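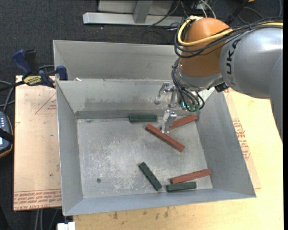 Red and green blocks in the bin, KUKA over the right-hand end.

Thread: Hand guiding vs remote for block picking, am I doing this the hard way?

tanglefoot_
Posted 2nd May

Hi all, long-time reader, hardly ever post. I'm teaching our KUKA to pick blocks out of a metal bin, three red and three dark green, and I'm at the point where I need a lot more demos than I've got. So far I've recorded 285, all by remote with the Stivorow controller, and my thumbs are cooked. The blocks that lie flat out in the open are fine. It's the ones up against the walls that kill me. I keep creeping in, backing off, rotating the wrist, creeping in again, and all that dithering ends up in the recording.

Would I be better off grabbing the arm and guiding it by hand? Anyone done both on the same job?

bin_chicken
Hand guiding, every time. I did 12 by hand my first arvo and they were smoother than anything I'd managed with a joystick in a month. You feel the wall through the arm! With remote you're guessing from a screen and your depth is rubbish near the sides.

Quillwort
Going to disagree with the chicken. If there's a camera on the bin and the camera is part of what you're learning from, then hand guiding puts your arms and half your head in every recording. I threw out a whole January's worth of work for that reason and I'm still cranky about it. Stay remote and fix the controller settings. What's your speed scaling like near the floor?

tanglefoot_
Same scaling everywhere, I think? I never touched it after setup. And yes, the camera's part of it, so that's a worry.

Quillwort
Well there you go. Drop the speed right down for the last bit above the bin floor and leave the rest alone. Map it to a trigger if the Stivorow lets you, so you can squeeze for slow.

bin_chicken
Or guide by hand, save only the joint positions, then play it back with nobody in view and record the pictures on the playback. Best of both. Just put the blocks back where they were before you hit go.

Quillwort
"Just put the blocks back" is doing some heavy lifting there mate. If one's a few millimetres out, you've got a lovely clean recording of a gripper closing on nothing.

bin_chicken
I trace around them on a sheet of paper in the bottom of the bin. Works a treat.

Quillwort
And then your model learns to look for pencil lines.

bin_chicken
Take the paper out before playback, you goose.

mudlark77
Jumping in from the cheap seats. I look after the Ó Dálaigh arm at our place and we do remote only, but the thing that helped us most was being fussier about which demos we kept. We had 2237 at one stage and trained on the lot, and it hesitated over every block exactly the way we did. Cut it back to the cleanest 1000 and it stopped dithering at the walls. It still fumbles the odd one in a corner, I won't pretend otherwise.

One more thing, looking at your photo. Is that centre red block where you normally start? If you've always gone for the easy one first, you'll have heaps of demos with a full bin and an easy grab, and not many where the only block left is hard against a wall. Set some up like that on purpose.

tanglefoot_
Oh no. Yes. I always go for whichever is easiest, then work outwards. Never even thought about the order.

That green one along the back wall is my nemesis, by the way. I can't decide whether to come straight down on it or nudge it out first.

mudlark77
Pick one and stick to it! If half your demos nudge and half don't, it'll try something in between and you'll hate it. We nudge.

bin_chicken
We come straight down. Nudging's slow.

Quillwort
First sensible thing you've said all thread.

saltbush_dan't
Does anyone use the Pasudik filter script for trimming the pauses out? I've been running it over my remote demos and it chops the dead time at the start nicely, but it sometimes eats the moment the gripper closes, as the arm's standing still there too.

Quillwort
There's a setting to ignore any stretch where the gripper is moving. Turn that on and pad it a little either side.

tanglefoot_
Righto, plan is slow trigger first, then a batch of wall blocks only, straight down, no nudging. Sorry mudlark. I'll try the playback trick on a handful as well and post how both lots go.

mudlark77
No offence taken. Rest your thumbs.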